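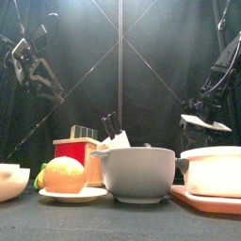
Cletus Sorensen: Discordo um bocadinho, mas que bom ver este tema a mexer outra vez! Os linces não evitam a estrada de Holovko por causa do trânsito. Evitam-na porque do lado de lá quase não há corços. Li a tese do Stuvik duas vezes e o mapa das pegadas bate certo com isso.

pegada_fresca: Duas vezes?! Eu ainda vou no capítulo 3 e já tenho o caderno cheio de notas. Mas repara que o autor só fez transectos no inverno, com neve. No verão ninguém sabe por onde eles andam, e em agosto os corços sobem todos para Clestness.

Cletus Sorensen: Certo, aí dou-te razão. Mesmo assim, 403 registos é muita coisa para uma população tão pequena.

musgo70: 403 registos, sim, mas 60 vêm do mesmo vale! Se tirarem esses, o corredor de Proltport fica bem mais fraquinho no modelo. Adorei o trabalho – a parte genética é uma maravilha – só não punha já a passagem de fauna no sítio que ele propõe.

rita_dos_trilhos: Onde punhas, então?

musgo70: Mais a norte, junto à ribeira. Há coberto dos dois lados e a estrada já passa num viaduto, nem era preciso obra grande.

pegada_fresca: Junto à ribeira há cães soltos o ano inteiro. Não me convence nada.

rita_dos_trilhos: Passei lá às 6 da manhã e não vi cão nenhum, mas vi dejetos com pelo de corço mesmo debaixo do viaduto! Podia ser raposa, eu sei, eu sei. Guardei uma amostra no congelador, se alguém souber quem a analise.

Cletus Sorensen: Guarda isso bem guardado! E aponta as coordenadas. Os anexos da tese trazem o protocolo de recolha, salvo erro logo a seguir às tabelas.

pegada_fresca: Trazem, página 70. Vou reler isso hoje à noite.

14 comentários · 9 partilhas

Tópicos recentes
Lobo ou cão: pegadas na lama
Corços em Clestness, contagens de primavera
Teses em acesso aberto sobre carnívoros

Contacto | Regras do fórum | Voltar ao topo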